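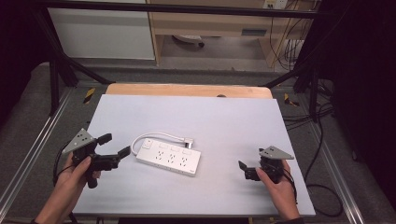
A white power strip between two black hand-held grippers.

Plurngate: my bridal lookbook notes

Hi and welcome! Plurngate is a folder of notes I've typed up on wedding dresses, one row per gown, because I got tired of losing my scribbles between market seasons. There are 214 gowns in it so far, from 21 collections, and I add more whenever a new lookbook lands and I have a free evening (so mostly after 9 p.m., with tea).

What's in the table

Each row has the label, the season, the silhouette, the neckline, the sleeve, the main fabric and the color as the label names it. That last one is a riot. I've kept "oat milk" and "candle" exactly as printed, but there's a second column called plain_color where I boil everything down to white, ivory, blush, champagne or other.

Trains get a number from 0 to 5, where 0 is no train at all and 5 is bring a friend to carry it. I score these by eye from the lookbooks, so please don't order alterations off them!

The labels

Most of the rows come from Flament and Mazza, who both put out big, generous lookbooks with proper fabric notes. Flament is your place for bias-cut satin and those tiny covered buttons all the way down the back. Mazza does skirts, skirts and more skirts. Miltemgate is newer and only has 5 gowns in here, but oh, the capes! I'd wear one to the grocery store.

Stuff to watch out for

- "Lace" is one bucket. I started splitting out Chantilly and Alençon, got it wrong a few times and merged them back.
- Convertible gowns (detachable sleeves, overskirts) are listed once, in their fullest version.
- No prices. Shops set their own and they were stale within a month.
- Older Mazza rows say "sheath" where I'd now say "column." I'm fixing those as I go.

Using it

It's a plain CSV, so open it in whatever you like. Use it for your blog, your mood board, your class project, and a link back would be lovely. If you spot a mistake, open an issue and tell me the row number. The September update should add veils in a separate file.

This site uses cookies to remember your preferences. Accept all | Manage settings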